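Irnstead Workshop, Room 2
Notebook, September, entry 53
Subject: Keys, key tags and the tiled work surface
Entered by: Joelle Azar
Read by: Lama Farah, Nabil Boutros

Purpose

The entry records the state of the key register, the method now used for tagging keys, and the condition of the white tile in Room 2. It replaces the notes kept on loose sheets inside the register cover. Those sheets have been copied in where they were legible and the originals are in the back pocket of the binder.

The register was opened when the old building was divided. The building dates from 1897, and several of its locks were changed at different times without the keys being collected. Nabil Boutros has matched the keys in the steel tin against the doors on the ground floor. The upper floor has not been started. Keys that fit nothing on the ground floor have gone back in the tin, untagged, and should stay there until the upper floor has been tried.

Small metal items are to be kept separate from the keys from now on. At the last check the tin also held springs, split rings, two washers and the broken end of a file, and sorting them took longer than trying the locks. A thin piece of metal is easily lost among coils. Raghda Masri has asked that anything narrower than a key blade be placed in the lidded dish.
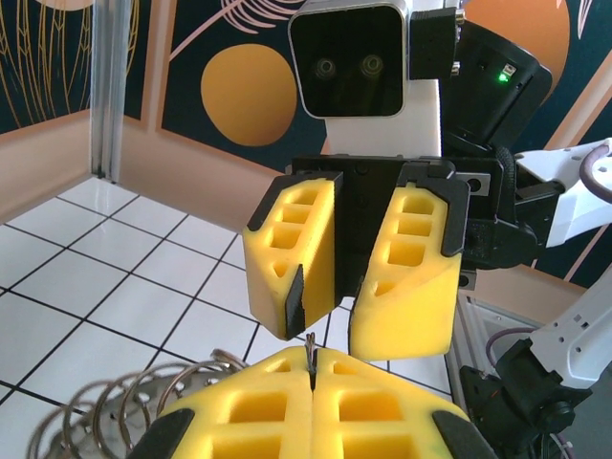
Tags

Three kinds of tag have been in use in the workshop.

Paper tags on string. These were written in pencil and most can no longer be read. They are to be removed as keys are matched. The string should be cut, as the knots are tight and past attempts to untie them have torn the paper before the number could be copied.

Brass discs, stamped. There is nothing wrong with the discs, but the stamp set is incomplete. The 6 is missing and the 9 has been used upside down in its place, and on a round disc the two cannot be told apart. Keys carrying a disc with either figure are to be tried in the lock before the register is altered.

Plastic tags, colored. These are the current standard. Blue is for the ground floor, and the other colors will be assigned when the upper floor is reached. The supply came from Zoubi, whose invoice is filed under 2291. Farah Wibisono has compared the blue tags with the samples and has no objection to them, apart from the small rings, which are stiff on first opening and hard on the fingernails. She suggests easing the ring open with a flat blade and sliding the key on from the side.

A key goes on its own tag. The earlier practice of hanging a spare behind the original on the same ring is discontinued. Two keys on one tag were signed out together and came back as one on more than one occasion, and the register did not show which had been returned. A spare is entered on its own line with the letter S after the number.

Tagged keys are laid out on the tile before being entered. The grout lines make convenient rows, and a silver key shows up clearly enough on white once it has a colored tag on it. Lama Farah has asked that keys be placed inside a tile where possible. A blade lying along a dark joint is easy to overlook, particularly late in the afternoon when the lamp is off.
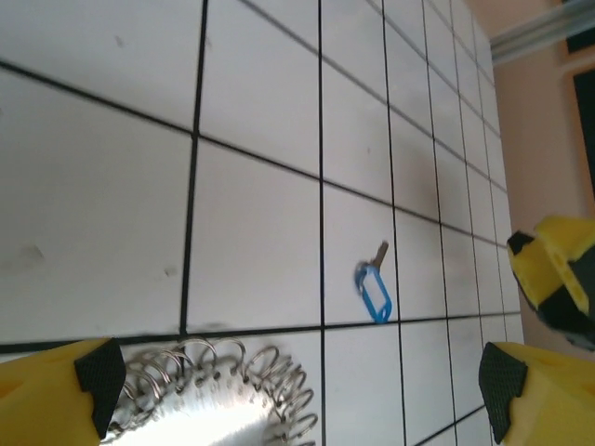 Key with blue plastic tag, laid on the tiled surface.

The surface itself

The tile was wiped down before the keys were laid out, using the general cleaner and a cotton cloth. Gray smudges remain on some of the tiles. Metal is the likeliest cause, being slid along the surface when it ought to be lifted, and the same sort of mark comes up on the sink in the hall where pans have been dragged across it. A paste of baking soda and water removed a mark of this sort from a spare tile in the store. It has not been tried on the work surface.

Nabil Boutros would prefer to try the Kunby cream first. He has used it on the hall sink with good results and there is most of a tub left. The objection is that the cream leaves a film, and the film takes dust. It has been agreed that one tile near the back will be done with the paste and its neighbor with the cream, and the two compared after a week of ordinary use. Neither is to be rubbed with the green pad. The faces are matte and the pad leaves a shiny patch that does not come out.

The grout is dark and hides a good deal. It should be brushed with the narrow brush before the faces are wiped, working from the back toward the front. Wiping first only fills the joints, and the dirt then has to be brought out a second time. The brush is kept on the hook under the window. It was missing for part of the month and was found in the paint cupboard, where it had been used on something oily. A replacement is on the list and the old brush is marked with tape for use on the floor only.

There is also the question of the strip at the front with the row of slots in it. Crumbs of grout, metal dust and the occasional small part find their way there when the surface is swept forward. The vacuum with the soft nozzle is sufficient. Please look in the nozzle bag before emptying it; a spring was thrown out by this route earlier in September and had to be reordered from Risivov at a cost quite out of proportion to the item.

Springs in general have been a nuisance. They roll when laid on their side and will travel the width of a tile at a touch. Stood on end they stay where they are put, and they can then be found again by anyone coming into the room. The register has no section for springs and none is proposed. A line in the daybook giving the number and the size will do.

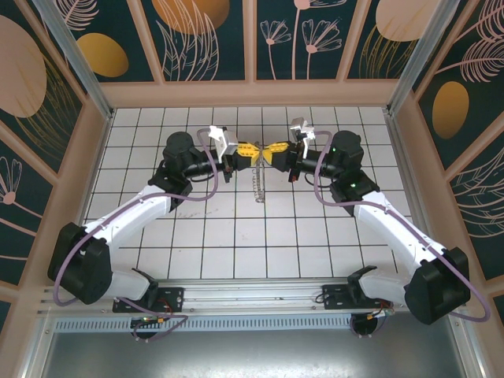
This page was last edited on September 17, 2023, by Joelle Azar.

Amendment to the signing-out procedure

The following was added after the discussion with Raghda Masri and takes effect at once.

1. Keys are signed out by the person who will use them. Signing for a colleague is no longer accepted, including by telephone.

2. The number is copied from the tag, in ink, and read back against the register line.

3. The return is entered at the time the key is put down. A key left on the tile with no entry is treated as still out.

4. A damaged tag is reported on return. The key is not to be put back on the hook with tape or a temporary label.

5. Lost keys are reported to Raghda Masri the same day, with the last place the key was used.

Point 3 caused some discussion. Lama Farah observed that people commonly come in with both hands full, set the key down first and deal with the book afterward, and that a rule which ignores this will be ignored in turn. The wording was kept, and the book has been moved from the shelf to the small table by the door, with a pencil on a cord for the time column only. The ink requirement stands for the number.

Handing over from person to person

Small items are to pass directly from hand to hand wherever two people are working together. The receiving person takes hold before the other lets go. It was the practice of the old workshop and it fell away when trays were introduced. The trays are useful for anything the size of a key or larger, but thin items slip under the paper liner and are then discarded with it. Farah Wibisono recovered a good blade from the waste bin in this way and has since removed the liners altogether.

An item with a narrow end should be offered by its wider end. Where both ends are narrow, it is held upright near the middle and taken from the other side.

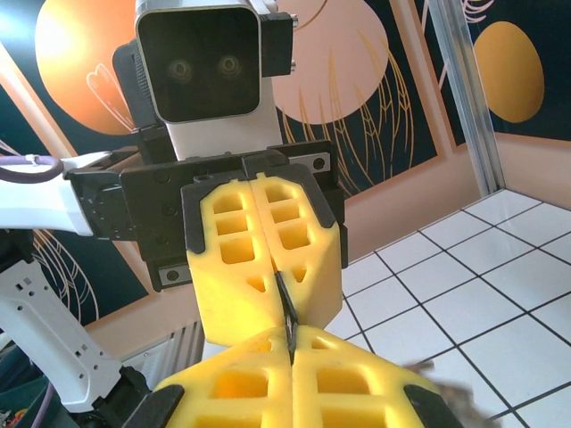 Magnets were considered for the same purpose and set aside. The magnetic dish holds steel well, but some of the narrow pieces in the store are plastic or brass, and people came to assume that whatever was in the dish was everything. The dish has gone to Nabil Boutros for use with screws.

Outstanding

Upper floor locks, not started. Nabil Boutros to begin at the stair end.

Replacement for the figure 6 in the stamp set. Low priority while blue tags are available, though the discs remain in use on the outside gates, where plastic becomes brittle in the cold.

Comparison of paste and cream on the two back tiles. Lama Farah to look at both and enter the result here, below this line, with initials.

The locked drawer under the small table. No key in the tin fits it. Farah Wibisono believes the key was on one of the paper tags and that the number ended in 7. The drawer is not to be forced.

Zoubi to be asked whether the tags can be had with a looser ring. Joelle Azar to write.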